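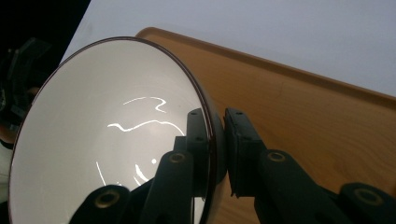
Fouad Karam keeps his enamelware on open shelves along the back wall of his shop, sorted by size and then by rim color. Blue rims take up most of the space. Black comes next, then red, then a short row in the dark maroon-brown that he says is the hardest to find in good shape. A customer who wants a particular bowl can usually tell him the rim color before anything else.

"They don't remember how big it was," he says. "They remember their grandmother had the one with the brown edge."

Karam has been buying, cleaning and selling kitchen enamel for 15 years. He started with a box of saucepans from a farm auction and now has more than 700 pieces in the shop and a storeroom behind it that he would prefer I not describe. The sign over the door says Fernholm, which was the name of the hardware store that had the building before him. He never changed it. The mail still comes addressed that way.

I went to see him on a Monday, when the shop is closed and he does his sorting. I had a practical reason. My own big mixing bowl, the white one I use for bread, had picked up a chip on the rim and I wanted to know if I should throw it out.

Enamel is glass. The body of the bowl is steel, pressed into shape from a sheet, and the white coating is powdered glass that has been melted onto it in a furnace. That is why it cleans up so easily and why it doesn't hold the smell of onions. It is also why it chips. Steel can flex a little and glass can't, so a hard knock on the edge of a sink will pop off a flake and leave a dark spot of bare metal.

The colored rim has a job in all this. The edge is where a bowl gets hit, stacked, dragged and hung, and a dark band makes small wear much less noticeable than it would be on plain white. On some pieces the rim gets its own coat, applied after the white. Karam runs a thumbnail along the edge of every bowl that comes in, all the way around, before he looks at anything else. He can feel a repair that way. People touch up chips with appliance paint, which looks fine on a shelf and comes off in soup.

His second test is light. He carries the bowl under the ceiling fixtures and tips it up until the inside is facing him, then turns it slowly. Good enamel throws back the lights as bright lines, and the lines bend as they cross the curve. On older bowls they wobble. Karam doesn't mind a wobble, which only means the coating went on a little unevenly. What he is looking for is a place where the line goes dull or disappears. A dull patch means the surface has been scoured, or that someone left vinegar or tomato sitting in it for a long time. The glass has lost its polish there and it will stain.

"You can't bring that back," he says. "I've tried everything they sell."

He still sells the dull ones, at a lower price, and tells people to use them for potatoes or to bathe a dog.

The large bowls go fastest. He has a theory that people used to own one and gave it away when they moved somewhere smaller, and then took up baking. A big enamel bowl is lighter than a ceramic one of the same size and you can lift it with one hand at the rim, even with dough in it. Glass bowls are fine, he says, but he has swept up a lot of them. Plastic gets scratched and then it gets greasy.

Three names come up over and over when he talks about the bowls he likes. Brarier made heavy ones, with a thick coat and a rolled edge. Shao bowls are thinner and ring when you tap them. Tenex made a cheap line with a flat base, stamped so faintly on the bottom that most owners never knew it had a name. Most of what he sells has no mark at all, and he would pick an unmarked bowl in good condition over a marked one with a bad rim.

He is firm on care, and it doesn't take long to explain. Wash the bowl by hand in warm water with a soft cloth. Dry it right away, and dry the rim twice, especially if there is any chip in it. Don't use steel wool. For a stain, make a paste of baking soda and water, spread it on and leave it for an hour. Don't take a bowl from the freezer and pour boiling water into it. If you stack them, put a dish towel between each one.

The towel is the part people skip. Karam says that most of the damage he sees comes from nesting, where the bottom of one bowl grinds a gray ring into the bowl below it. Sometimes the ring is only metal rubbed off onto the glass, and baking soda will lift it. Sometimes it is a scratch. He showed me two bowls that looked the same to me and got one of them clean in a minute. The other he put back on the potato shelf.

He keeps a ledger of what he sells, in pencil, and this past December the count went over 4,000. Most of those are bowls. He has sold a few of them twice, after a family brought one back when they cleared out a house. He recognizes them by their chips.

As for mine, he turned it around in his hands, ran the thumbnail over the bad spot and asked if the chip was on the inside or the outside. It's on the outside, just under the edge. He told me to keep it dry and keep using it. If it had been inside, where the food goes, he would have told me to plant herbs in it, since loose flakes of glass have no business in bread dough.

I bought a dish towel's worth of trouble anyway — a smaller bowl with a blue rim, to go inside the big one. He wrapped it in newspaper and reminded me about the towel again at the door.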